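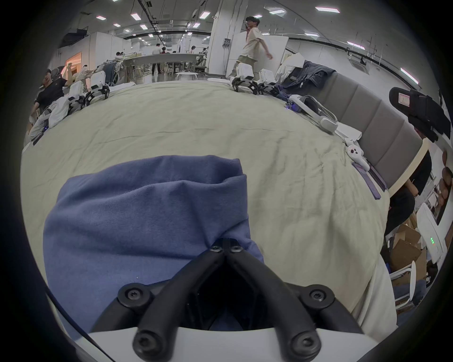
Sunil Sarkar folds on the bed. He has a utility table in the hallway, bought for the purpose, and he stopped using it within a month. "The table is the right height and the wrong size," he says. "A bath sheet hangs off both sides. You fold the part you can see, and the part that's hanging pulls it out of line."

Sarkar spent 10 years in the finishing department at Zudemach, a contract laundry, most of that time on flatwork and the last part of it on garments. He now writes the care instructions for Bhuiyan, a small bedding label, and teaches an evening class in household laundry. We spoke in August, in the afternoon, and the conversation kept returning to surfaces: what clothes are put down on between the dryer and the drawer, and what that does to them.

His first point concerned the sheet. Before any clean laundry goes on a bed, he says, the bed should be covered with a single plain fitted or flat sheet, in a pale color, with the duvet and pillows taken off. A pale sheet shows lint and loose thread. It also shows dark socks, which are easily lost against a patterned cover.

"It doesn't need to be ironed," he said. "People ask me that. The surface can have creases in it. Small creases under a shirt don't transfer to the shirt unless you put weight on top and leave it. What you want is no ridges. A ridge is a fold of the sheet standing up on itself, and that will give you a line."

He prefers a cotton percale for this over sateen. Folded items slide on sateen, and a stack that slides has to be squared up again. Brushed cotton holds the item in place but sheds onto dark clothes during its first few washes.

Bed height is the main objection to the method. Sarkar measured his own at 24 inches to the top of the mattress and considers that low for standing work. His class includes two people with back trouble, and he tells both to sit on a firm chair pulled up to the side, or to use a table and accept the smaller area. A bed of 28 inches suits him better. He does not recommend kneeling on the mattress, as the dip it makes tips the stacks toward the person folding.

On the order of work he is specific. Everything is tipped out at the far side and sorted into heaps by fabric weight. Owner and color come later. Whites can make their own heap if there are enough of them. Denim is taken out at once.

"Denim is the last thing to dry and the heaviest thing you've got," he said. "A waistband can feel dry on the outside and still have moisture in the seam. If it's sitting on top of a T-shirt, the T-shirt takes the moisture and the crease together. So the jeans come off the pile first and go over something."

What they go over matters less. A chair back will do, or a door. In a bedroom he uses the headboard, provided it is upholstered or finished smoothly and has no metal trim to catch on. He lays the jeans across with the legs together and leaves the pocket bags pulled out if there is any doubt about them. Shirts waiting for the iron can go beside them. He leaves a gap between the two when the denim is new and the shirt is white, on account of the dye.

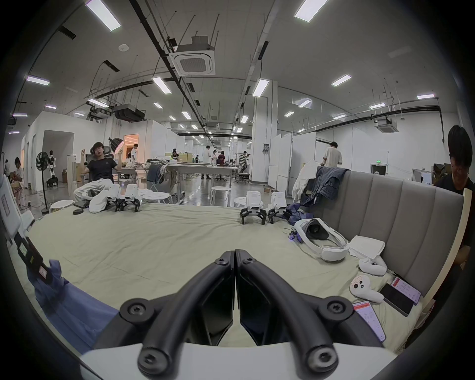 Jeans and a white shirt over the top of the headboard, with a dark blue garment below the jeans.

The overflow is the weak point of the headboard method. Things slide down, and a garment that has slid onto the bed tends to be counted as sorted when it has not been. Sarkar checks that strip last, before he takes the stacks away.

Light items are folded from the near side. He starts with the fold line farthest from him, brings the cloth toward his body, and finishes by pressing along the edge with the side of the hand. For a soft cotton jersey he folds in thirds lengthwise and then in half 2 times. Rolling was discussed and mostly set aside. He rolls for suitcases and for drawers that are too deep, and regards it as a storage decision that has no bearing on wrinkles.

"A loose roll creases less than a tight fold. A tight roll creases more than a loose fold. It's pressure and time. Everything about wrinkles is pressure and time, plus whatever moisture you left in."

Jamie Fairclough, a former colleague at Zudemach who sat in on part of the conversation, disagreed on thirds. She folds jersey in half, sleeves in, and says the center crease drops out in wear within minutes. Sarkar's reply was that it drops out on her because she tumbles on low and takes the load out early. They have had this exchange before. Neither has tested it.

They agreed on the subject of clutter. A cleared bed attracts objects, particularly phones, and anything with a strap or a cable. Fairclough's objection is practical: a strap catches in a sleeve, the sleeve is pulled, and the item being folded comes with it. Her rule is to push such things to one side of the sheet before starting and to keep the folding area directly in front. Sarkar moves phones to the edge nearest the headboard, where they are less likely to be carried off inside a stack of towels. He has put one through a rinse cycle.

I asked about folding boards and the other aids sold for this work. Sarkar owns a hinged board made by Gerkero and uses it for dress shirts only. He finds it slow for anything else, and too stiff on a mattress, where it needs a flat tray under it. The Ukov clip hangers that Fairclough recommends for trousers he thinks well made, though the clips mark corduroy if they are left on overnight.

The finished stacks come off the bed in the reverse of the order in which they were made, heaviest first. Socks are matched at the end, on the bare sheet. The sheet itself is shaken out at the window and goes back on the same bed, and he washes it with the next load of whites.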